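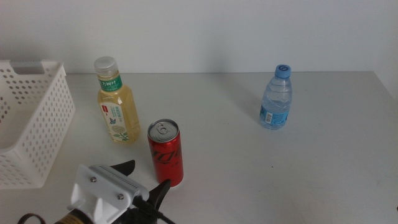 Project report — Drinks Packaging and the Shared Basket
Intro to Product Design, final writeup, 4 Jul 2026
Houshang Karimi

## What I was trying to do

Short version: what does a package tell you before you read it? We grab drinks out of a shared basket all the time and mostly don't look at the words. I wanted to know which parts do the work — shape, color, cap, label. Started in May with a much bigger plan (a whole fridge), cut it down after the first review. Good call by the review group, I was drowning.

The setup is small. White table, white wall, a white plastic basket with the holes in the sides, and drinks. A tea, a red can, a small water. Plain on purpose so the packages are the only color.

## Notes on each one

**Tea.** Pale yellow, you see the drink itself through the bottle. Green band on the neck with white Chinese characters, then the white label down on the lower half with flowers and leaves and a little butterfly sort of shape. Calm. The label leaves the top open so the liquid is kind of part of the design. The body has panels, which I'd guess help with grip, didn't test that.

**Can.** Red. Glossy. Black script running diagonally. Looks like a zero-sugar cola and I think most people would say so from across the room without reading. Nothing shows of what's inside, so the color has to do all of it. Silver top, tab still down.

**Water.** The hard one. Small and clear, and against a light table it nearly goes away. Almost wrote it off as "no design" in my first draft. Then I looked at the cap properly and had to redo this whole section.

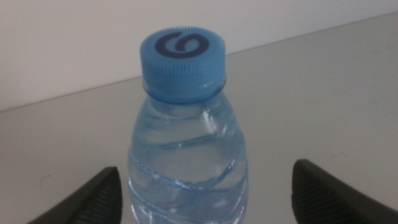
The cap is sky blue and a bit see-through, with a dark navy spiral on the flat top. Could be a six, could be a wave rolling over. I went back and forth and I'm leaving it as both. Main point is where it sits — on top, facing up. In a basket you look down at things, so the top is what you get. The tea cap is plain white on top of the green band, so from above you lose most of what makes it recognizable.

Other cap stuff:

- tight vertical ribs all the way round, for grip
- fine toothed edge around the top
- flares a little where it meets the neck
- the clear ring under it picks up the blue, so the color looks like it goes further down then it does

That last one is my favorite thing in the project. Free color. The water looks faintly blue too.

## Sketches

I drew two labels for a made-up water brand, working names Fallum and Willus. Fallum has a big wrap label like the tea. Willus has almost nothing on the body and puts everything on the cap. In the class crit Willus got more comments, good and bad. Main complaint: on a store shelf you're looking from the side and there's nothing to see. Fair. I don't have a fix yet, maybe a colored neck band.

## Problems

- Picked drinks I already knew. Bad for guessing games.
- Only one basket. A deeper one would hide labels more and probaly change the ranking.
- Never did the survey. Ran out of time, and the form I wrote had leading questions anyway.

## If I had another month

Same drinks, standing up and lying down, viewed from straight above. Print the Willus cap at real size. Rewrite the survey and get 50 people through it before drawing anything new. Sketchbook pages are in the folder with the crit notes, scans are a bit dark.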